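Trornbridge Disaster Relief Network
Minutes of the Regular Meeting
Tuesday, July 2, 2024

Chair: Zulema Toledo
Minutes taken by: Dirceu Lopes

Zulema opened the meeting at 6:30 and thanked everyone for coming out in the heat. Minutes of the previous meeting were approved with one correction (the Clostitz shelter has 20 cots, not 12).

1. Flood response, Clostitz

What a month! Our crews served 917 meals at the Clostitz shelter, and the last family moved back home on Friday. Zulema read a card from the residents of Mill Lane, which will be pinned up in the front hall. Cleanup kits are nearly gone and we need to order more bleach, work gloves and contractor bags before storm season. Dirceu to get prices from two suppliers.

The shelter team did a terrific job with overnight shifts, but the handover at 6 a.m. was confusing on several days. It was agreed that a written log will stay at the front desk and that the outgoing shift lead will sign it before leaving.

2. Money

The pancake breakfast brought in $1,875 — our best ever, and the griddle held up! Motion to put the whole amount into the emergency lodging fund. Seconded and carried.

The Lambrakis Foundation has invited us to apply again this year. The form is longer than last time and asks for response times by neighborhood. Zulema will draft the answers and send them around for comments.
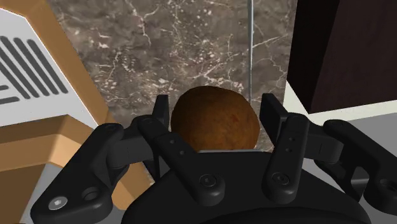

Round brown object at the center of a black multi-fingered gripper (computer rendering).

3. Training

We have 17 new people signed up for the shelter basics class, and that is wonderful news. The class will run over two evenings at the Vekotley fire hall, with a practice setup on the second night. Anyone who can help carry cots and tables, please come early. Spanish and Portuguese speakers are especially welcome as co-leaders.

First aid renewals: several cards run out in October. Please check yours and let Dirceu know if you need a seat in the next class.

4. Supply trailer

The trailer has a new tire and passed inspection. The back door still sticks. There was a lively talk about whether to park it in Vekotley or keep it in Trornbridge — Vekotley is closer to the highway, but the Trornbridge lot is fenced and lit. Left where it is for now, to be taken up again at the next meeting.

5. Other business

Blankets from the shelter have been washed and need folding. Saturday morning, 9 a.m., coffee provided.

The phone tree is out of date. Send new numbers to Dirceu.

Meeting adjourned at 7:50.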